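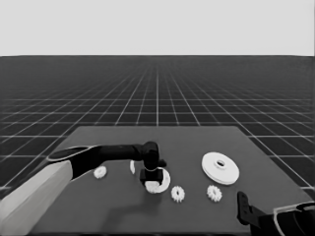
The gear table in the simulator, with the gripper lowered at the white ring.

Those of you who came to the open evening will remember that we promised news of the gripper comparison, and I am glad to say there is some at last! The gears have kept us busy all summer. We have been trying the Pollance fingers against the older Hoxha pair, on the same arm and with the same controller, and Mirjana has now put each of them through 600 simulated attempts - a patient job, and she has been very cheerful about it.

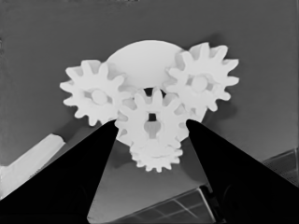
Cledwyn Humphreys

The view between the fingertips is the one we argue over most. With narrow tips like these you can see a good deal of the gears as you close in, and I-seul feels that matters more than raw grip strength. I lean her way, though Dindo would still like a wider pad and has drawn one up (do ask him, he has the sketches on his desk). The Hoxha pair did better than I expected on the big disc, I must say, and rather worse on the small gears. We hope to try both on the real arm at Pamley in November.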